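Automation and Work, Unit 6
Task demonstration as paid work: the Poscombe packing line
Handout revised March 28, 2024

Reading before class: Nekel case file, sections 2 and 4. Bring the job grade sheet from Unit 5.

1. Background

Nekel runs a contract packing site at Poscombe. Small parts arrive in bulk trays and leave in sorted kits. Until last May every kit was packed by hand at fixed benches. The company then contracted Zemico to supply robot arms for the simplest kits, with the motions to be learned from recorded demonstrations. Conventional programming had been tried on the same line and dropped. Part positions in the trays varied too much for taught waypoints, and each new kit meant a visit from an outside integrator.

Under the present arrangement, packers record the demonstrations themselves. A packer holds a two-finger gripper fitted with a camera and performs the pick and place with it. The recordings are used to train the controller for the arm. The target for a new kit is 4,000 accepted demonstrations, collected by a team of 16 packers in rotation.

2. The demonstration task

One cycle consists of the following:

Open the fingers fully and hold over the work surface.
Approach the part at normal working speed.
Close, lift, move to the kit position, release.
Return to the open position.

A cycle is rejected if the part slips, if the fingers leave the camera's view, or if the operator's free hand enters it. Rejected cycles do not count toward the target but do count as time worked. This second point was not in the original agreement and was added after the first pay period.

Packers reported that the task is slower than hand packing and more tiring for the wrist. Experienced packers use the side of the hand, the little finger and a good deal of sliding. None of this transfers to two rigid fingers. The skill that made a worker fast at the old bench is therefore of limited use at the new one, and in the first weeks rejection rates were highest among the longest-serving staff.
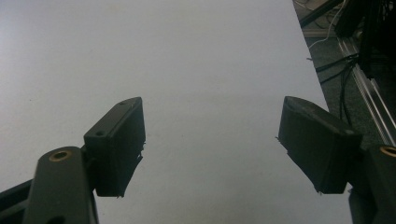
Figure 6.1. Hand-held gripper, fingers open over a white work surface. Note the threaded inserts at the tops of the arms and the stray filament on the finger pads.

3. Tool condition and who maintains it

Printed parts are cheap and quick to replace. They also vary from one to the next, and a change in pad surface changes how a part sits in the grip. At Poscombe, pad replacement was first assigned to maintenance, with a ticket raised for each change. Packers found the wait unworkable and began changing pads themselves. The site now permits this, up to 100 pad sets are held at the line, and changes are logged by the operator.

The work was not regraded. Compare the Rankin plant in Unit 4, where operators who took over sensor cleaning received a skills supplement after 3 months.

4. Changes in job content

Pace. Hand packing was measured in kits per shift. Demonstration is measured in accepted cycles. The operator sees acceptance results only at the end of a session.

Knowledge. Supervisors previously relied on packers to judge awkward parts. Part of that judgment is now stored in the recordings, and the contract gives Nekel and Zemico joint rights to them. Packers have no stated rights.

Monitoring. The camera points at the fingers and the bench, but recordings are linked to an operator login. Individual rejection rates can be produced on request. The site agreement says they will not be used in performance review — it does not say how long they are kept.

Staffing. No positions were cut in the first year. Open positions on the simple kits were left unfilled.

5. For discussion

Should demonstration be graded as packing, as training, or as a separate job? Use the grade sheet and state which factors you scored differently.

Draft one clause on retention of operator-linked recordings. Keep it under one page.

Written answers are due at the start of Unit 7.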